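**Capsule wardrobes, again**

Rendeck has a new capsule collection out this March, and the pitch is the same one we've been hearing every spring: a small number of pieces, endless outfits, never stand in front of your closet again. This year it's a trench, two knit tanks, wide pants, a slip skirt and a shirt dress, all in shades the brand calls oat, putty and fog. I call them beige.

The full set costs $626. The trench alone is $169, and it's the one piece I'd think about buying. The lining is decent and the sleeves are long enough for people with arms.

The rest I'm less sure of. I wore the wide pants to work on Friday and by lunch the knees had bagged out. The slip skirt clings to tights. Rendeck says the tanks "layer beautifully," but I tried one under the shirt dress and spent the afternoon tugging at it.

Matvii Hrytsenko, who runs the alterations counter at Kostiuk, looked over the seams for me and was kinder than I am. He liked the trench. About the pants he said, "You can hem them, but you can't hem the fabric." He'd charge less to take in something you already own, and he'd do it in some 4 days.

My real gripe is with the math. The lookbook gets its big outfit total by counting "trench open" and "trench belted" as separate looks. By that logic my bathrobe is a capsule wardrobe too.

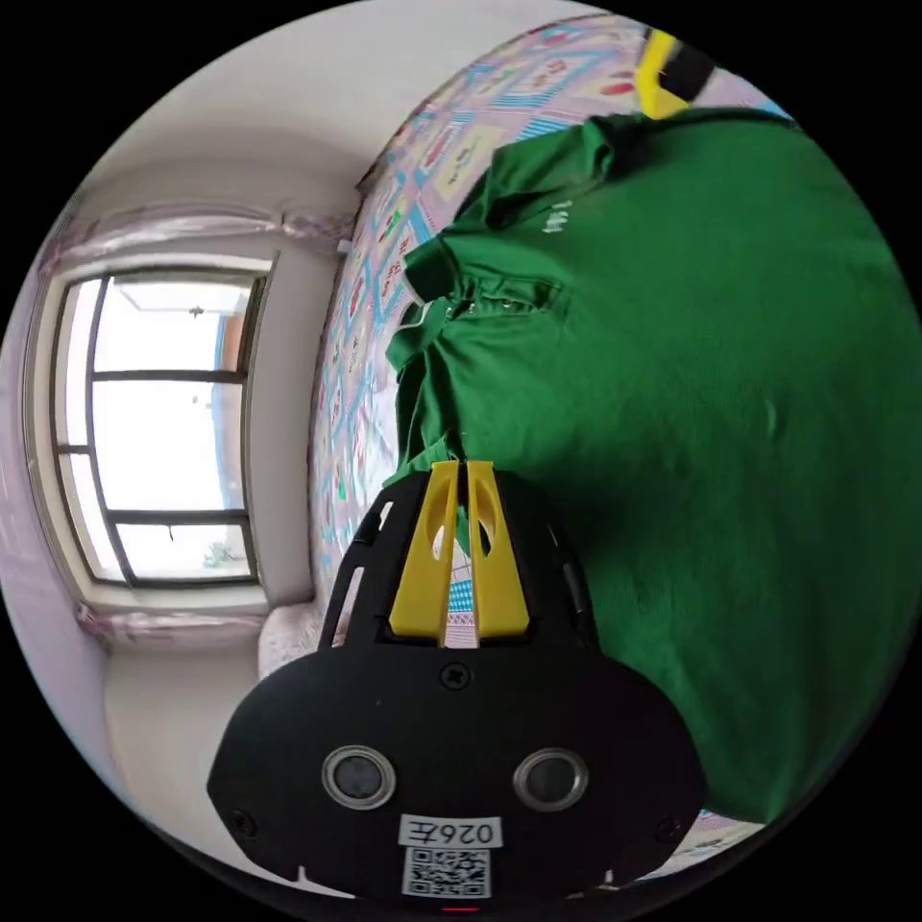
*A sliver of patterned fabric between two yellow fingers.*

If you do want a small wardrobe, start with what you wore last week and see what's missing. For me it was a print. Brivent still has a few floral skirts on the sale rack, and Larport does a plain gray tee that holds its shape – so far, anyway. I've only washed mine twice.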